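Sep 8, 2024

I did not sleep well, so I got up early and opened the box with the ropes at last. It stood beside the door since February and I was walking around it all this time. I want to make the curtain ties for the big window before the cold comes, and also a handle for the basket from Deák, which broke in summer.

First I cut the thin cord. The paper from Wuvine says 81 centimeters for one tie, but I made the first one longer, because I never trust a paper. It was too long, of course. I had to open the knot again and my nails are now terrible. The second was better. I drank two coffees and listened to the rain.

After lunch I looked again at the braided ones. I like them more than the twisted ones, they do not open at the ends so quickly. The white is too cold for our wall. The cream one is thick and soft for the eyes, and I think I will take it for the window.
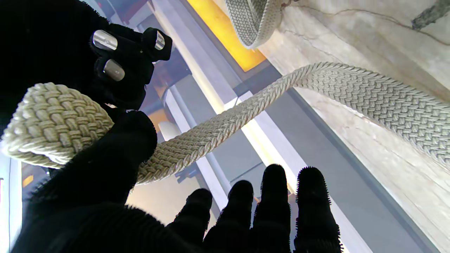 Photo: Esel

The thick cream braid, diagonal like this, makes me think of bread before the oven. I will need five meters and I must ask the price at Pemus, they close at 10 on Saturday. Tonight only the basket handle. The glue is somewhere in the kitchen.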